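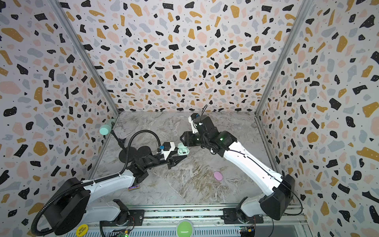
Terrazzo-patterned wallpaper over a marble-look floor.

The Case for Printing the Repeat

Wallpaper is sold by the roll and used by the drop. Most of the waste in a domestic job comes from the gap between those two units, and the trade has shown little interest in closing it.

A roll label normally gives width, length, pattern repeat and match type. The last two are the ones that decide how many rolls a room needs, and they are the ones most often left off the product page. I priced paper for three bedrooms last November and had to telephone the seller for the repeat on two of the designs. In one case the person who answered read me the roll width twice.

The arithmetic is not difficult. Take a wall 84 inches high under a picture rail. Allow two inches of trim at the top and two at the bottom, and each drop needs 88 inches of paper. With no repeat, you cut at 88. With a straight match on a 21-inch repeat, each drop has to start at the same point in the pattern, so the cut length goes up to the next full multiple, 105 inches. That is 17 inches lost per drop. A 33-foot roll holds 396 inches, so it gives four drops without a repeat and three with one. On a room that takes 24 drops, the first paper needs six rolls and the second needs eight. Nothing on the front of the packaging tells the buyer this.

Estimating by floor area or wall area hides the problem further. Most online calculators ask for the perimeter and height, divide by the coverage of a roll, and add a flat percentage. Ten percent is common. For the paper above the real figure is a third. The customer who trusts the calculator runs short, orders again, and receives rolls from a different batch. Anyone who has hung two batches side by side in daylight knows the result.

Scattered designs are where the labeling is worst. Flecks, chips, speckles and the current run of terrazzo prints are widely described as random, and buyers take this to mean that no matching is required. A printed pattern comes off a cylinder or out of a file of fixed size, and in either case it usually repeats. A large dark chip sliced in half at a seam is as visible as a broken stripe. Charoen Srisuk, who hung paper for a living before he moved into estimating, treats every speckle as a drop match until he has unrolled enough of it to prove otherwise. I have adopted the same practice and have not regretted it.

The objection I hear from sellers is that customers are put off by numbers. Hedvika Paulík made this argument to me at some length, and she has run a paint and paper counter for longer than I have been writing on the subject. Her view is that a buyer faced with "repeat 21 in, half drop" will leave and buy paint. That may be true of some. The same buyer will be put off more thoroughly by a bare strip behind the door and a paper that has gone out of production.

A second objection is that repeat information belongs to the installer. This held when most paper was hung by installers. A large share of what is sold now is peel-and-stick, bought by people who own a utility knife and a free Wednesday evening, and for them the label is the only technical document they will see.

What I would ask for is modest. Print the repeat and the match type in the same size as the roll width. Add a small table of usable drops per roll at wall heights of 84, 96 and 108 inches. Drop the word "random" unless the manufacturer can state that any two edges may be butted at any height. The batch number should go on the outside of the wrap, where it can be read before the plastic is opened – several makers still put it on an insert.

None of this requires new equipment. The manufacturer already knows the repeat to a fraction of an inch.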